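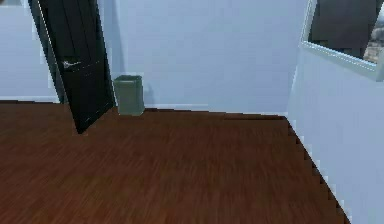

Home Features Materials Trade Subscribe

Apr 8, 2020
By the Features Desk

Timber floors have outlasted most of the fashions laid over them. In the older houses of Moltau, carpet went down over hardwood in the post-war decades, linoleum went over the carpet, and a good many owners are now paying to have both taken up again. The boards underneath are frequently sound. What they require is patience, and a clear understanding of how wood behaves indoors.

Moisture remains the principal concern. Boards delivered from an unheated warehouse should rest in the room where they will be laid, with the heating set at its ordinary level, until their moisture content has settled. The Toivonen mill, which supplies much of the district, asks its customers to allow 6 days. Installers under pressure to finish have been known to allow one, and the gaps appear the following winter.

The colour of a floor is a matter of finish as much as species. Penetrating oils deepen the grain and can be renewed in patches, while film finishes resist spills but must generally be sanded back as a whole. Luko, a family firm that has refinished public buildings in the region for 29 years, completed work on the Moltau assembly hall in March. The hall has 2,835 square feet of boards, many of them 60 years old, and the firm elected to use oil throughout — a slower method, and one the hall's trustees had to be persuaded to fund.

Grading is a further source of confusion. The Gradix scale, adopted by several mills, sorts boards by knots, streaking and variation in tone. It makes no statement about strength. A lower grade may serve for a lifetime, and some designers now specify it for the liveliness of its figure.

Routine care is modest. Grit should be swept up daily near entrances, water should be wiped away promptly, and steam cleaners should be avoided altogether. Felt pads beneath chairs need replacing more often than most households suppose. Owners planning to refinish this year are advised to book before the humid months, when curing times lengthen and reputable firms are seldom available at short notice.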